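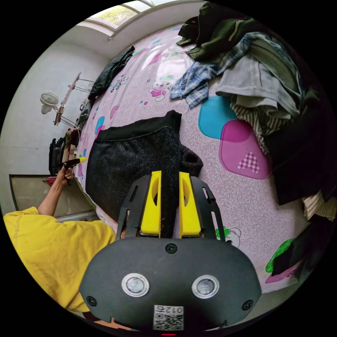
Figure 3. Hand-held gripper closing on a dark grey knit garment during a bed-clearing session; most of the remaining clothing lies along the right side of the bed.

Home | Issues | Authors | Contact

4. Student Data Collection

4.1 Setting and participants

The collection described in this section formed the practical part of the second-year course in robot manipulation at Hillell. Students worked in pairs in their own living quarters and used ordinary clothing. The course had previously been taught on a laboratory bench with a single set of towels, and the resulting policies performed poorly on anything else. For the present edition, the course lead, Hedvika Bednárik, asked each pair to choose a task that one of its members carried out at home in any normal week. Of the 12 pairs enrolled, 11 completed the full program. The remaining pair transferred to the simulation track in August and is not considered further.

4.2 Task definition

The garment task, referred to in the course as Culavden, begins with clothing placed on a bed. The operator picks up one item at a time, lifts it clear of the sheet, and lays it in a target area agreed on beforehand. An episode covers a single item from first approach to release. Items that were dropped were recorded as failed episodes and kept in the set. Students were told not to smooth the clothing before starting, and the order in which items were picked was left to the operator.

No restriction was placed on bedding. Figure 3 shows a session on a pink sheet printed with cartoon bears, hearts, and rounded patches in strong colors. Prints of this kind were of interest to the course staff, as the vision model used in the earlier edition had often treated printed shapes as separate objects. The garments beside the print include a plaid shirt, light grey jeans, and an olive green jacket, and several of them overlap. Overlap of this sort was permitted at any stage of a session.

4.3 Grasping practice

Before recording, each pair completed a practice period under the supervision of a teaching assistant. The main point of instruction was the choice of grasp location. Thick folds were to be avoided where a single layer could be reached, and the fingers were to be brought down on either side of the fabric before closing. The grasp in Figure 3 is of this type: the knit is held as a narrow strip between the two yellow fingers, while a bunched fold lies to the right.

Students reported that knitwear was the easiest material to pick up and the hardest to release cleanly. Denim gave the opposite result – waistbands in particular were difficult to enter from above. These remarks were collected in the session notes and were not measured separately.

4.4 Volume and screening

The pairs submitted 2,722 episodes in total. Each submission was checked by a second pair, using the review sheet developed for the Texier project and adapted for clothing. Reviewers marked the moment of first contact, the moment of release, and any interval in which the garment left the view. Of the submitted episodes, 47 were removed because the recording ended before release. Disagreements between reviewers were settled by the teaching staff, usually by watching the episode again with both pairs present.

4.5 Use in the course

The screened set was divided by home, so that no room appeared in both the training and the test portion. Each pair then trained a policy on the shared data and presented it at the closing workshop at Hivberg. Grades were based on the written analysis of failures and on the quality of the review work; the success rate of the policy did not enter into the grade. Several pairs asked to repeat their sessions after seeing the results, and a second round was allowed where time remained – these later episodes are stored separately and are excluded from the counts given above.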